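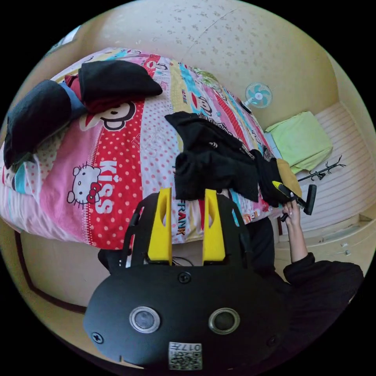
Issue 30, page 8

ON TRIAL: THE BEDSPREAD AS SORTING TABLE
Abla Rawashdeh

The Villuvitz patchwork bedspread is sold with a promise I didn't believe when I read it and only half believe now. According to the leaflet, it "makes clothes day easy" because you can dump everything on it, sort, fold and hang without snagging or sliding. Szénási, the shop in Brellbridge that stocks it, repeats the line on a card by the till. I paid 510 for ours, with the rack thrown in, and I would like to know who tested that claim.

Let's start with the pattern. Pink, red, yellow, turquoise, white, dots, stripes, Hello Kitty, monkeys. I was ready to hate it. My complaint would have been that you can't find anything on top of it, and for black clothes that complaint is simply wrong. A black jacket shows up fine on pink. Try a red T-shirt, though. I lost one on the dotted panels and went looking for it in the laundry.
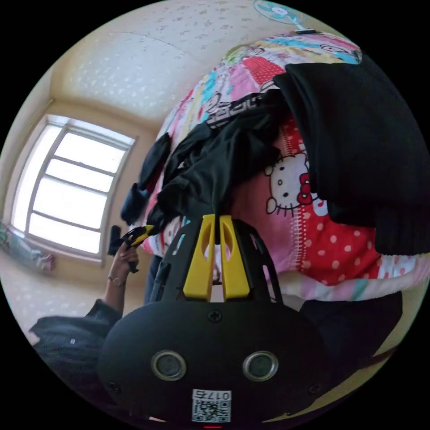
Black clothes over the patchwork comforter.

Grip is the second claim. The leaflet says garments "stay where you put them." Light tops do, more or less. Heavy things creep toward the side of the mattress, and once a sleeve goes over, the rest tends to follow. A plain cotton cover from Flivix, which I have owned for years, does no better and no worse. So if you are paying extra for grip, don't.

The size I have no quarrel with. There is enough drop at the side that it still looks like a made bed when you're done, and it gives you room for several heaps at once. I make one for hanging, one for folding and one for things I can't decide about. That last heap is always the biggest and no bedspread is going to fix it.

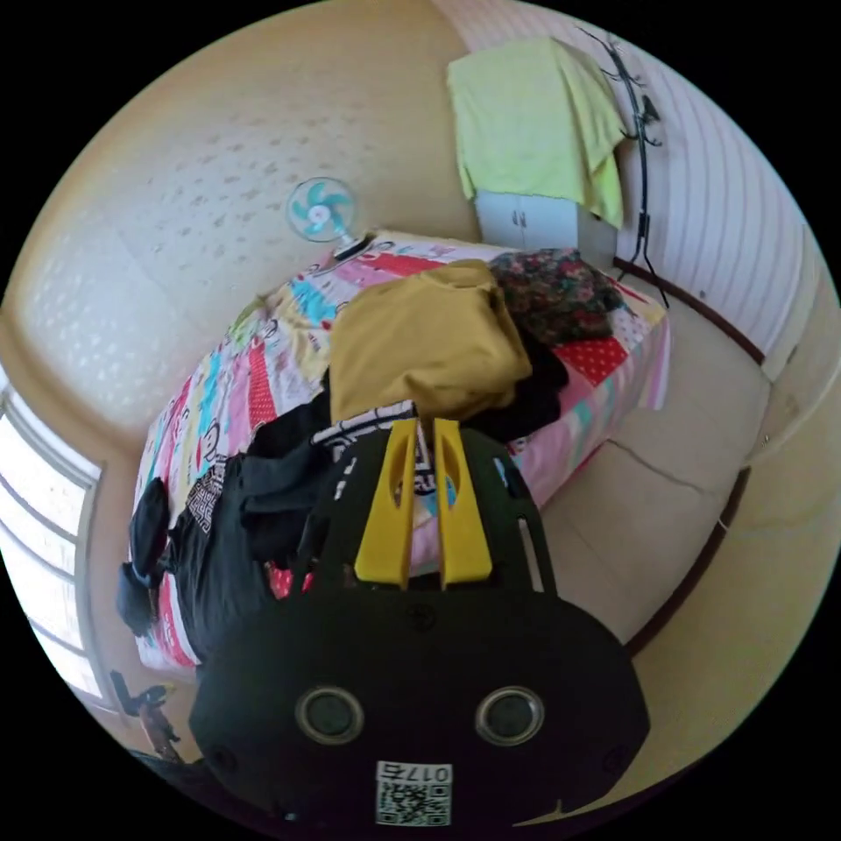 Heaps on the quilt, with the coat rack by the cabinet.

Now the rack. Black metal, curved hooks at the top, splayed legs. It takes up little floor and I like it for tomorrow's outfit or a damp scarf. Put a winter coat on one side only and it starts to lean — not enough to fall, in my house, but enough that I stopped doing it. The leaflet calls it "storage for the whole wardrobe." It is storage for a few things you will wear this week.

I also followed the leaflet's folding method for a month, which asks you to begin with the largest garment and end with the smallest. It saved me no time that I could notice. Folding is folding.

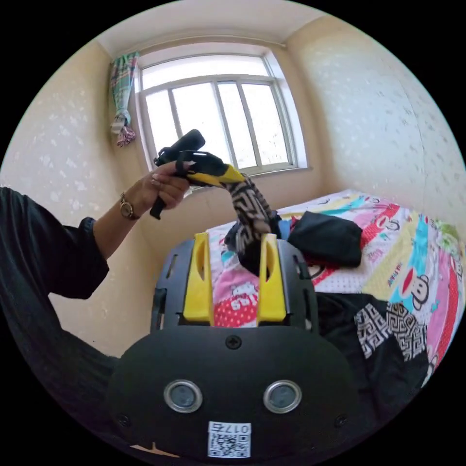
Color is where I changed my mind a little. I had assumed a print this loud would make any patterned clothing impossible to sort, and with florals it nearly does. Strong geometric prints are another matter: the black-and-beige maze fabric being held up by the window is easy to tell from the cartoon patches, and so is the Greek key edge on the dark garment lying on the bed. Daylight helps. In the evening, under a weak bulb, I would not trust myself to match navy with black on this or any other cover.

Washing: the care label says 30 degrees, and I have stuck to that. The reds have held so far. It dries slowly and wants a line to itself.

Would I buy it again? For a child who likes the characters, yes, at 100 less. As a piece of tidying equipment, no. Szénási will sell you the rack separately if you ask, and you should ask, because the card by the till doesn't mention it.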